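So another one of these. Alcides Quintana has left the house he shared with his wife, or he hasn't, and he is seeing somebody from the Bernomska cast, or she's a mate, depending on which site you opened first this morning. I opened four. Not proud of it.

I like gossip. Always have. My mum bought two magazines a week and I read both of them in the bath till the pages went wavy. What I don't like is how thin it's got. You click, you get a headline, you get three lines saying the same as the headline, then "a source" pops up and says they seem very happy. Which source? Happy where? The bloke parking the cars could tell you more than that. 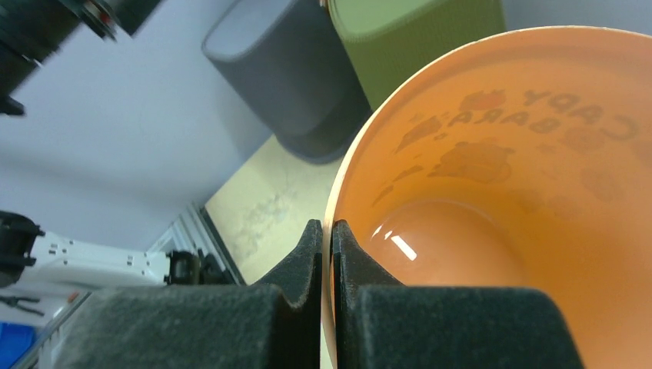 Orange plastic cup with a printed design, light catching the inside.

Take the Quintana story. What do we know for certain? He went to the Kunder party in November. Innes Haldane was there too. They left by the same door. That's it, that's the whole thing. Everyone left by the same door, it's got one door. From that we've had a "whirlwind romance", a "secret split" and, by teatime, a ring. The ring was on her other hand and she wore it all through series 2.

And then the age gap. He's 40, she's a bit younger, and every single write-up has to tell you so before it tells you what either of them does for a living. She's been the best thing on Bernomska for years and in most of these she's "actress pal". He gets his albums listed. Nobody's rushing to write that his jeans were "age-defying". 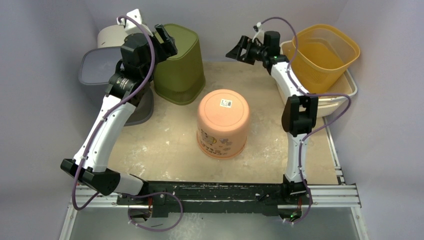

I counted the words in the longest piece, the one everybody else copied. 833. Take out the bits about what she had on and the bits lifted from last year's interview and you could fit the rest on a bus ticket. Nine of the other sites didn't change the typo in the second paragraph. They'd spelt Haldane with two Ls. All nine of them! That tells you how much checking went on.

People say well, they're famous, they signed up for it. Did they? He signed up to sing. She signed up to be in a drama about a ferry port. I'll give you that Quintana has sold a few things himself, the wedding spread, the kitchen tour, the Barbieri watch adverts with the dog. Fair enough, if you flog the wedding you can't go mad when people ask about the marraige. But his wife didn't do the watch adverts. And her name was in the top line as well.

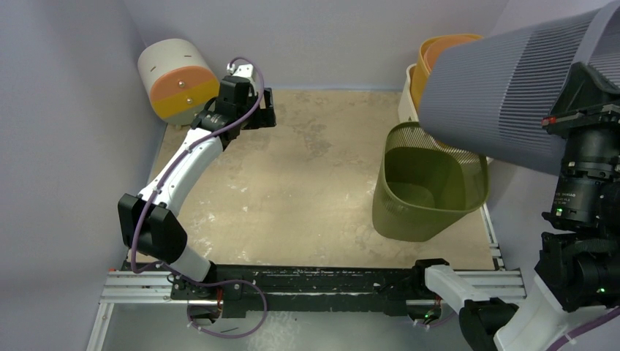
What would I have instead? Not silence, I'd be bored stiff. Just proper gossip. Somebody who was in the room, saying what they saw, and owning up when it was only the back of a head. The old columnists were nasty but they did go to the parties. They had sore feet. Now it's a picture agency caption blown up to fill a page round an advert for a Jivmont sofa, and it's gone up before either of them has had breakfast.

Also – small point – stop asking the readers. "Do you think they make a cute couple? Vote now." I don't know. I've never met them. Neither has whoever wrote the poll, and 'no idea' is never one of the buttons.

If they are together, good luck to them, he looked miserable at the last awards and she deserves someone who laughs at her jokes. If they're not then it's a rotten week for three people over a door. I'll be reading the next one either way, probably on my phone in the queue at the chemist, and I'll be cross about that one too.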